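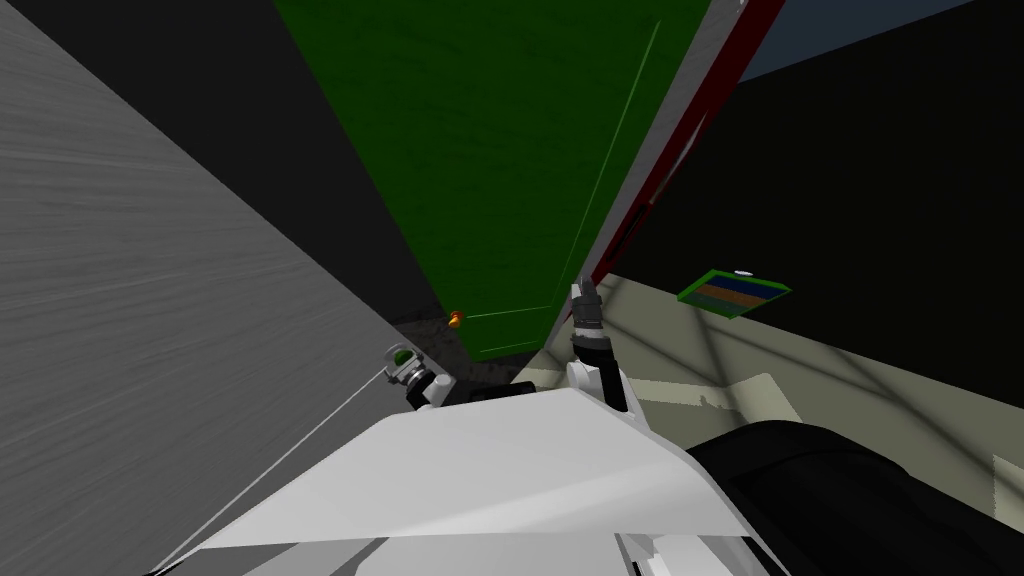
*Flumurano*

If you're building a two-armed helper in the garage like I am, do yourself a kindness and let it meet its first doors on the computer. I ran our Zumance build straight at the real pantry door last August, full of confidence, and I'm still touching up the paint! Now everything goes through Proltar first, and these are the habits that have saved me the most grief.

**Measure your own door.** The one that comes with the program is never yours. Mine is 610 mm wide, and once I typed that in, half my reaching trouble moved from the garage to the screen, where it costs nothing but a cup of coffee.

**Practice the grip away from the door.** Pick up something small with a neck or a rim, hold it, set it down, and do that 10 times before you go anywhere near a knob. It's dull work (put the radio on), but you'll learn how hard your fingers squeeze.
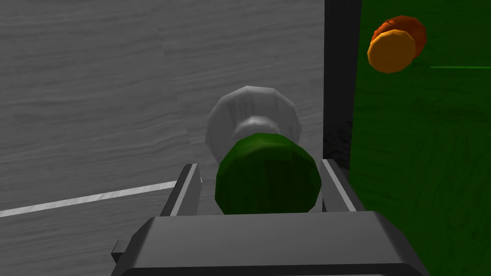

A reader wrote in to say that she wraps her real gripper fingers in bicycle inner tube, held on with a dab of contact cement, and that it beats every store-bought pad she's tried. I went out and did the same to my Yensuk fingers that evening, and I'm very pleased with it. Do remember to add the thickness to your model afterward. Mine came to 3 mm a side, and I forgot, and wondered for a whole weekend why nothing lined up.

**Back off with the fingers open.** Let go fully, pull straight back, and only then swing the arm.
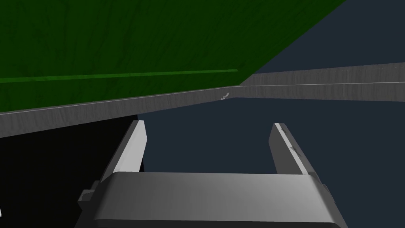 *Fingers wide, nothing in the grip.*

**Try it with the door ajar, too.** Doors at our house are hardly ever properly shut, and a routine that only knows a closed one will go poking at thin air.

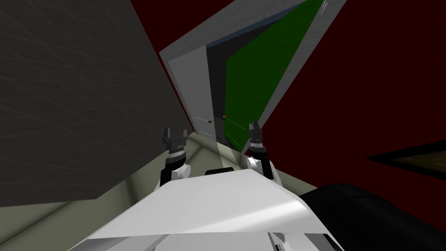
Save each of those starting positions under a name you'll still understand next month. I keep mine in a plain text file along with which arm goes first, and I print it out and tape it inside the tool cabinet. When you do move out to the garage, run at the slowest speed you have, keep the stop button in your hand, and shut the dog in the kitchen.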